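Notebook, Woletti room scenes
August 8, 2019

Distractor runs on the tabletop search task, continued from July. Policy is Zulu, same weights as last time, no retraining. Renderer is Devow. Scene set is Brorkalport, blue-wall variant, small white table near the corner.

Change from the previous set: one large textured mesh is now spawned at a random pose between the camera and the furniture, with gravity off and collision off. Scale is drawn independently of the room. The targets are the small dark items on the tabletop. Vase and painting stay in as fixed clutter. Arm is not loaded for the search stage.

Generated 952 start views. Dropped 14 where the mesh covered the tabletop completely, leaving 938. The filter uses the segmentation buffer and rejects only full coverage, so partial overlap stays in.
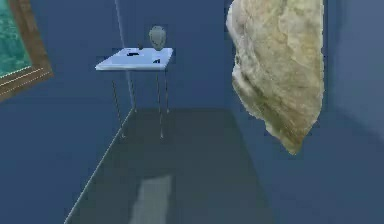

Why is collision turned off for the distractor mesh?

With collision on, the solver pushes the mesh out of the walls during the first few steps, and its position no longer matches the pose written to the log. The test concerns what the policy sees, so contact adds nothing to it.

Result: Zulu picked a correct first fixation on the table in 433 of the 938 views. Most of the misses I replayed go to the mesh and stay there until timeout. A smaller group goes to the painting, mainly when the mesh is far to the right. I have not split these by mesh texture yet. The beige rock texture has far more fine detail than anything else in the room, and I suspect the saliency head is reacting to that more than to size.

Reshma Baloyi asked for a control with the same mesh in flat wall blue. Queued overnight, seed 1867, same poses. If the misses drop, texture goes into the randomization list for training. If they stay put, look at apparent size and distance next.

Open items:
Floor highlight moves with the camera. Check whether the specular term was left on in the blue variant.
Pose log still writes degrees for yaw and radians for pitch. Fix before the control is scored.
Replay script skips the last step of each episode.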